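Inspection carried out in September, start 7.40 am. Covers the entrance, changing corner and store at Nimden House. Where an item is marked "Comment", see the note under it. Previous sheet is in the blue folder.

## A. Floors and walkways

- [x] Main entrance mat flat, edges not curling
- [x] Corridor lighting working, both switches
- [ ] Floor clear of personal items. **Comment 1**
- [x] Wet floor signs available (3)
- [ ] Floor finish clean and even. **Comment 2**

**Comment 1.** Footwear left out on the floor. Staff change into work shoes on arrival and the other pair should go on the rack. Black shoes are easy enough to see against a pale floor in daylight, less so at 6 am when only the corridor light is on. There was one report of a trip over footwear last winter, no injury, entered in the book as near miss 19.

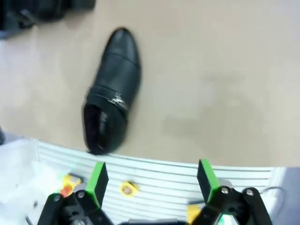 *A3: black slip-on with buckle, on the floor by the white ribbed plastic.*

Action: shoes to the rack before the start of shift. Boots go on the lower shelf, everything else above. Anything left out at the end of the day goes in the lost property box with a label saying where it was found.

**Comment 2.** Beige floor is marked in places. Clean with the neutral cleaner only (Lornero, green cap). The polish that was used in the spring made the doorway slippery and the remaining tins should be taken off the shelf. I moved one to the locked cupboard and could not find the rest.

## B. Footwear

- [x] Footwear notice displayed
- [x] Spare overshoes in stock
- [ ] Soles checked this quarter. **Comment 3**
- [ ] Slip-on shoes not worn in the store. **Comment 4**

**Comment 3.** Sole checks recorded for 27 pairs out of 40. The missing ones are nearly all evening shift. Form is the same as before: tread, heel, stitching, fastening, date, initials. A worn heel is a fail even if the rest of the sole is good.

**Comment 4.** The notice says "suitable footwear", and people read that in different ways. For the store it means enclosed, laced or firmly fastened, with a grip sole. Smart slip-ons are fine in the office and reception. A buckle that is only trim does not count as a fastening, so check whether the strap opens. Suggest the wording on the notice is changed.
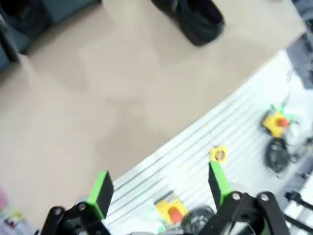

Tarık Sönmez disagreed with Comment 4 when he read the draft: reception staff go into the store several times a day for parcels, and they won't change shoes for a two-minute job. He would sooner have the parcels shelved outside the store door. Accepted as an alternative, to be tried for a month. Shelf must not narrow the walkway.

## C. Storage

- [x] Heavy items below shoulder height
- [x] Racking label legible (Trajkovski bay, load plate present)
- [ ] Bags off the floor. **Comment 5**
- [x] Step stool feet intact
- [n/a] Ladder, away for repair at Arkaris

**Comment 5.** Same as last time. There are enough hooks but they are behind the door, and with the door open they can't be reached. Move the row to the left-hand wall. Check for cables before drilling.

## D. Carried forward

| Item | Owner | Due |
|---|---|---|
| Reword footwear notice | Jade Holroyd | October |
| Evening shift sole checks | Shift lead | October |
| Trial parcel shelf | Tarık Sönmez | October |
| Move coat hooks | Maintenance | November |
| Find remaining polish tins | Jade Holroyd | Before next clean |

Finished 8.55 am. Copy to the office, copy on the board. J. Holroyd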